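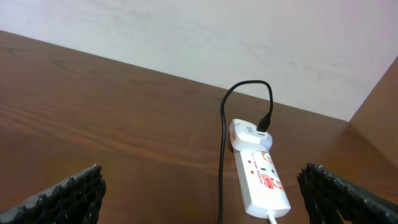 Desk is back against the wall as of this afternoon. It's been in the middle of the spare room since the start of June while I worked out what to do about power on that side. A few people asked what I ended up doing so I'll put it in one thread.

Background: the spare room has one double outlet, and it's behind the door. The desk is on the opposite side. For two years I ran a lead along the skirting and under the rug. I knew it was bad. My brother-in-law tripped on it at Easter and that was the end of that.

Got a quote for a new outlet on the desk wall. $149 for the outlet if they were already here doing other work, more if it was a separate visit. I had the kitchen rangehood to be looked at anyway so I put the two together.

The sparky was from Cruzado, the small outfit near the train line. Turned up at 7.30 am, done before ten. New outlet is low down, below desk height. I'd asked for above the desk and then changed my mind, and I'm still not sure about that.

The desk, for anyone who wants to know. It's the brown one with the shiny finish and the upright panel at the side. Second-hand from a place called Ritiler, paid $80. It weighs more than the couch. Two people to lift it, and you can't drag it on carpet, we tried.

The finish shows every fingerprint. I wipe it with a barely damp cloth and then a dry one. Tried a spray polish called Flelik for a while. It looked good for a day and then grabbed all the dust in the house, so I went back to the cloth.

The wall. Yes, it's marked. Grey scuffs, mostly from chairs and from the bookcase that used to stand there. I went over it with sugar soap before the desk went back and some of them came up. The rest are staying until we paint, and we're not painting this year.

If you do use sugar soap, start at the bottom and work up. I started at the top and got runs, and then had to go back over the runs.

Also, wall paint. The previous owners left a tin in the laundry with no lid label. Iñaki Rivas two doors down used to work in a paint shop and had a look at it for me. He says it's an off-white with a drop of purple in it, which would explain why every touch-up I've done with plain white has looked yellow.

Power board next. It's the white one with the red printing on it, surge protected. I had it in the lounge behind the TV before. It now sits on top of the desk, towards the back.

I know people screw them to the underside. I did that at the last place. Every time I wanted to plug something in I was on my knees with a torch. On top of the desk I can reach it from the chair and I can see what's plugged in.

Two things I checked first. One, that the cord reaches the new outlet without pulling tight. It does, even leaving from the end of the board nearest the chair. Two, that the gap at the back is wide enough for the plug on the end of the cord. It wasn't, so the desk had to come forward a bit.

The chunky adapter goes in the end socket. If you put one of those in the middle it blocks the sockets either side of it and you've lost half your board. Took me longer than it should have to work that out.

Someone asked what I'm running off it. Laptop, a lamp, the phone charger. The printer goes straight into the wall outlet.

No heater on it. The little fan heater has a low setting of 1000 watts and I still plug it directly into the wall. The sparky said the same thing without me asking.

The lamp is a Cirnero, clamp base, bought new. The clamp only opens so far and the desktop is thick, so it's on the very last turn of the screw. Measure your desktop before you buy one. I didn't.

Cable ties: I bought the reusable hook-and-loop kind. Cut them shorter than you think. The first few I did had long tails and looked worse than the loose cables.

Reply to a couple of you who asked about the side panel. It came with the desk and it's fixed. I thought about taking it off to get a bit more elbow room, but it stops papers going over that side, so I've left it.

Total so far is the $80 for the desk, $149 for the outlet, plus the lamp and the ties. The rug has gone to the hallway, where it lies flat for the first time.

Still to do: felt pads under the desk feet, find the other half of the drawer runner, fill the two screw holes low on the wall. And take the old extension lead to the tip – the outer cover has a flat spot where it went under the rug and I don't want to use it again.

Will add to this when the chair turns up. They've said nearly 1000 different dates by now so no promises.

Contact | Copyright | Back to top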